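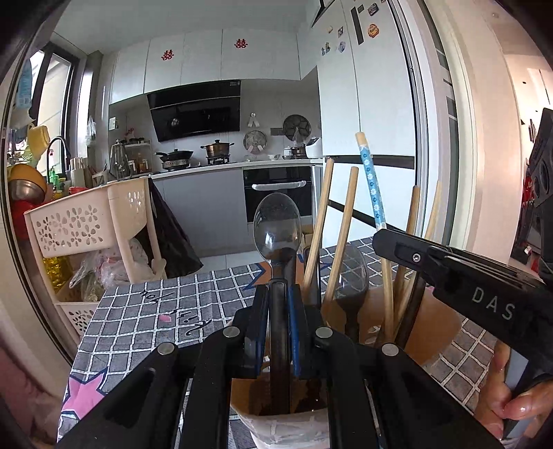 Colheres de plástico transparente e pauzinhos num copo de papel pardo, sobre a mesa da cozinha.

Perguntas frequentes: o copo dos talheres

Na loja Grisau recebemos muitas mensagens sobre a arrumação de colheres, pauzinhos e outras coisas compridas que nunca cabem bem na gaveta (e que, quando cabem, se atravessam e já ninguém a consegue abrir!). Juntámos aqui as respostas às dúvidas que aparecem mais vezes. Se a sua não estiver na lista, escreva-nos, que temos todo o gosto em responder.

Posso mesmo usar um copo de papel para guardar talheres?

Pode, sim, e muita gente o faz em casa sem gastar nada. Um copo de papel pardo aguenta bem colheres de plástico e pauzinhos, que são leves. Para talheres de metal já o achamos fraco, e aí aconselhamos o nosso copo de cerâmica Bollau, que tem 12 cm de altura e uma base mais pesada.

As colheres ficam com a concha para cima ou para baixo?

Nós preferimos para cima, com o cabo enfiado no copo. Vê-se logo o que é colher e o que não é, e a concha não fica encostada ao fundo, onde se junta sempre alguma migalha. O único senão é que convém pegar pelo cabo, e com crianças em casa isso leva o seu tempo a ensinar.

Os pauzinhos abrem-se em leque e o copo tomba. O que faço?

É a queixa mais comum! Os pauzinhos são compridos e inclinam-se cada um para seu lado. Distribua-os à volta da borda, com as colheres pelo meio, e evite encostá-los todos ao mesmo lado. Se mesmo assim o copo balançar, deite no fundo uma mão-cheia de feijões secos, ou use o suporte Kaewsai, que tem dois compartimentos.

Tenho um pauzinho branco com flores azuis misturado com outros de madeira lisa. Devo separá-los?

Só se lhe fizer confusão à hora de pôr a mesa. Pauzinhos decorados e lisos podem viver no mesmo copo sem problema nenhum, e até dá um ar alegre à mesa. Se perdeu o par, não o deite fora: serve para mexer o café, para soltar um bolo da forma ou para segurar uma planta mais tombada.

É preciso secar tudo antes de guardar?

É, e com o papel ainda mais. A madeira guarda humidade mesmo quando já parece seca, por isso deixe os pauzinhos deitados num pano limpo durante a noite e arrume-os de manhã.

Onde ponho o copo, se a cozinha for pequena?

No meio da mesa de refeições fica à mão de toda a gente e liberta a bancada. Uma toalha aos quadrados ajuda a disfarçar as marcas (a nossa Foretik existe em cinzento e em azul). Evite apenas a vizinhança do fogão, sobretudo com plástico e papel.

De quanto em quanto tempo troco o copo de papel?

Assim que a borda amolecer ou o fundo ganhar manchas. Vendemos copos de papel pardo em embalagens de 50, que duram imenso tempo numa casa normal.

Fazem trocas?

Fazemos, desde que o artigo venha por usar e na caixa original. Os portes de devolução são por nossa conta em encomendas acima de 70 euros.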